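Painting interior doors black: regrets?
Home and Reno Board > Paint and Finishes

gravelroad_843
Posted December 9, 2023

We're redoing the upstairs of our place in Clerunthorpe and my partner wants all the interior doors black. I was on the fence. The doors are hollow core, currently an off-white that has gone yellow near the hinges. A painter quoted us $130 a door, both sides, two coats, hardware off and back on. I could do it myself for the cost of the paint and a few weekends.

Main worry is the hallway. It gets no direct sun and I don't want it to feel like a mine. Anyone living with black doors who can tell me how they hold up?

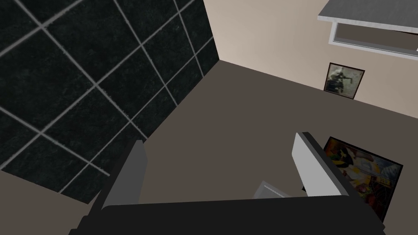 Walls and floor, tilted view.

tamarack_t
We did ours in June. Colour is fine, upkeep is not. Every fingerprint shows up grey, and the dog's nose has its own line at knee height. I wipe them down twice a week. If you have kids, go with charcoal in a satin finish and save yourself the trouble.

oldputtyknife
Disagree with the above. Fingerprints are a sheen problem. Flat black marks if you look at it sideways, and then it burnishes when you scrub it. Use a proper waterborne enamel in semi-gloss, let it cure a full month before anyone leans on it, and it cleans up with a damp cloth. Mine are four years old.

The dark hallway worry is fair, though. It depends what you see when the door is open. If there's a pale wall on the far side it looks sharp.

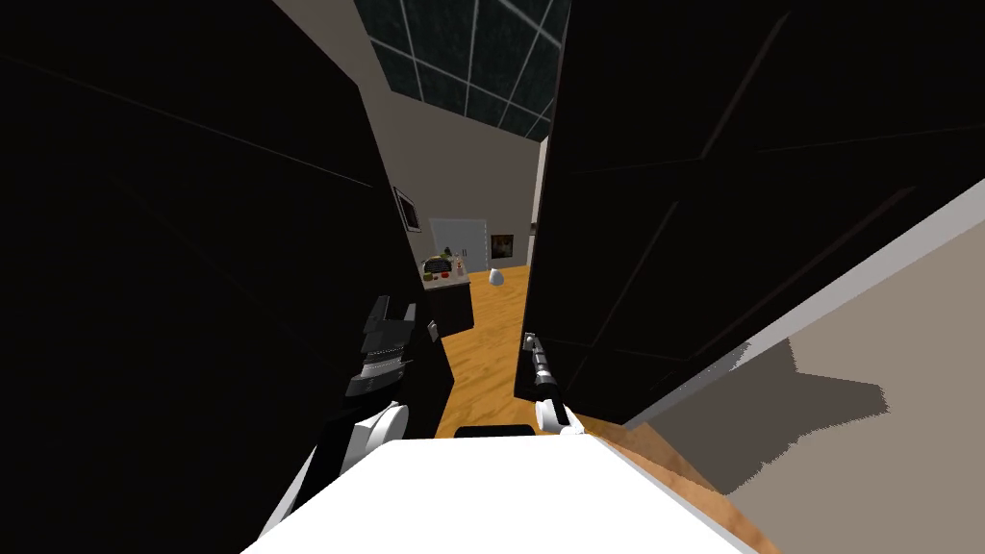
If it's dark on both sides, you'll have the lights on at noon all winter. Before you commit, tape black poster board over one door and leave it up for a week.

gravelroad_843
Poster board is a good idea, thanks. The far wall in the hall is a cream colour and we weren't planning to change it. What did you use for primer?

oldputtyknife
Tinted grey bonding primer from McIver. Ask them to tint it as dark as they can. Over white primer you'll be doing three coats, maybe four on the edges.

plotiden_dave
I paid a painter to do six and came out at a bit over $600 with paint supplied, so $130 each doesn't seem cheap to me. That was in Plotiden, and prices may be different where you are. Sanding matters more than brand. I used 100 grit on one I did myself and you can see the scratches through the finish. Start at 180.

tamarack_t
Semi-gloss on hollow core shows every dent. I stand by satin.

oldputtyknife
Fill the dents.
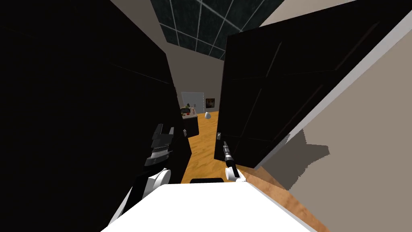 And take the doors off and lay them flat on sawhorses. Black paint sags in the corners of recessed panels and you won't notice until it dries. Keep a small dry brush handy and go back over the corners after ten minutes. Number the hinges too, with a bit of tape.

durnow_reno
Going to be the odd one out and say leave them white and change the handles. Black doors were everywhere at the Durnow home show and I expect they'll look dated soon enough. Going from black back to white is a miserable job.

gravelroad_843
My partner has read that and says no. Poster board goes up tonight on the bathroom door. If it survives the week I'll start with that one and use satin, and sorry to the semi-gloss camp, but our doors have a lot of dents.

plotiden_dave
Do the closet first. Same practice and you can shut it away if it goes wrong.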